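Work & Tools > Interviews > Machines and chores

Picking up after people: a talk with Parisa Mahmoudi

Parisa Mahmoudi spent the first half of her working life stocking shelves and running the back room of a craft and party store in Grelville. She now works for Vahidi, a small outfit on the edge of the same town that tests robot arms on ordinary tidying work. I asked for an hour of her time and got most of an afternoon.

I wanted to know whether a machine can pick up a room yet. She said that depends on the room.

"If you give me one kind of thing, always the same size, always on the same table, then yes, it can do that today," she said. "A person would still be faster. But it can do it. If you give me the floor of my sister's living room, no. Ask me again in some years, and I still might say no."

The work she was hired for is sorting small mixed goods. In stores this is called go-backs: the things customers pick up, carry three aisles over and leave in the wrong bin. In houses it has no name, but every parent knows what it looks like. The people at Vahidi think the two jobs are close enough that a machine that learns one will be some way toward the other. Mahmoudi agrees with that more than she did when she started.

"At the store I had a bin at the end of every shift," she said. "Beads, ribbon ends, plastic animals, polished stones from the floral aisle, batteries, somebody's glove. I would sit down and sort it by hand. I could do it while talking on the phone. So I came here thinking, this is the easy part, they will be finished with this in a month and I'll be out of a job."

That was in February. She is still there, and so is the bin.

What makes small things hard, she told me, is mostly that there is so little to grab. A mug has sides. A shoe box has sides. A flat plastic toy with thin legs has hardly any height to it, and the fingers have to come down almost to the table to get hold of the body. Come down too far and the fingertips press into the wood and the arm stops itself. Stay too high and they close on a leg, or on nothing.

"People think the problem is squeezing too hard," she said. "They always ask me, will it crush the egg. We don't have eggs. My problem is a quarter inch up or down."

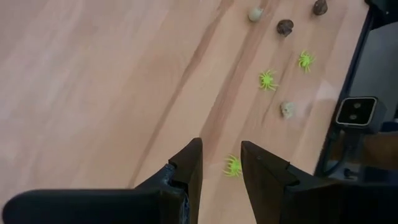
Green toy spiders and small rounded pieces on the sorting table, with one spider between the gripper's open fingers.

The spiders are one of her standard tests. She likes them because they are bright, which takes one difficulty away and leaves the shape as the thing to deal with. Darker, shiny objects bring a different kind of trouble. A glossy surface throws back the light from the window, and the highlight moves when the arm moves, so the software can end up aiming for the shine and miss the middle.

She keeps a log of every attempt in a paper notebook and copies it into a spreadsheet at night. The last full round was 700 tries with mixed small items, and 559 of those ended with the right object in the right tray. I said that sounded good to me. She shook her head.

"Think about it as a store manager. Out of 700 things, I have 141 that are on the floor, or in the wrong tray, or still sitting on the table. Somebody has to go find them. If I had a new hire with that number I'd move them to the register."

She also pointed out that those tries were made with the pieces spread out so none of them touched. With the same pieces dumped in a heap, the number drops so far that she didn't want to give it to me – the software can't tell where one set of legs ends and the next begins.

I asked her about the videos. Everyone has seen one by now, a robot folding a towel or loading a dishwasher with music playing over it. She has seen them too and doesn't think they are fake.

"They're real. But look for how many cuts, and look for whether it's sped up. Then ask who set the table. I set the table here, so I know what that's worth. I can make the machine look very smart by putting things down nicely."

Vahidi has one paying customer so far, a mail-order hobby supplier called Prustik, which ships small parts in mixed bags. Returned bags have to be opened and sorted before the parts can go back into stock. Prustik had one arm on trial for 30 days. It ran overnight on a single type of part, with a person checking the trays in the morning, and Mahmoudi drove over at the end of each week to go through what it had dropped.

"They kept it," she said. "I was surprised. The lady who runs returns told me she didn't care that it was slow, it had the whole night. What she cared about was not opening the tray and finding the wrong part. So we set it so that if it isn't sure, it leaves the thing alone. It leaves a lot alone."

She thinks that is how these machines will come into shops. They will take one dull piece of a job, at an hour when no one is waiting, and a worker will handle whatever is left. She doesn't expect to see one working a sales floor during the day.

Houses are another matter. There is no night shift in a house, she said, or there is, but people are asleep in it and don't want a motor running. Nothing is in the same place twice. The sorting itself changes too. In a store a pebble belongs in the pebble bin. At home it might be trash, or it might be a thing a five-year-old carried back from the lake.

"Who is going to tell it that? I raised two kids and I got it wrong all the time."

The price comes up whenever she talks to people outside work. The arm at Prustik, with its table and its stand, costs $1645 a month to lease. That can make sense against overnight wages. It makes none against a parent with a dustpan. A competing company, Nuvar, has talked about a cheaper home unit, but Mahmoudi hasn't seen one run and wouldn't guess at how well it does.

I asked if her old coworkers give her a hard time about the job. Some do. One of them asked her outright if she was training her own replacement.

"I said, come and watch it for a day. She came for lunch. She watched it go for the same piece four times and she laughed, and then on the fifth it got it, and she stopped laughing a little. So I understand both. I don't think her job is gone in five years. I think the bin at the end of the shift might be, and she hates the bin."

There are things it does well that she hadn't expected. It doesn't drift. By the end of a long shift at the store she would start throwing the blue beads in with the purple ones, and she knew it, and she did it anyway. The arm is exactly as good or as bad at four in the morning as it was at ten at night. It is also patient with boring things in a way she says she never was.

What she'd like next is a better fingertip. The ones she has now are stiff, and she wants to try something softer and thinner at the end that can slide under a flat object. She has been cutting up rubber kitchen spatulas at home to see how different thicknesses bend. Two of them were in her coat pocket, and she took them out to show me. The thin one folds too easily, she said, and the thick one won't go under anything. She was going to the restaurant supply store on Saturday to look for one in between.

Posted January 3, 2020

Comments (4)

marlow_t: I did go-backs for six years and she's right about the bin. Mine always had fishing weights in it and we didn't even sell fishing weights.

Dee K.: 559 out of 700 is better than my kids.

backroomben: Would like to know how long each pick takes. "Slow" could be ten seconds or two minutes. If it's two minutes I don't see how a whole night gets you through more than a couple of bags.

Ruthanne: For the spatula question, try the thin ones sold for fish. They bend near the tip but stay firm by the handle.

Contact us | Copyright 2020 Work & Tools | Back to top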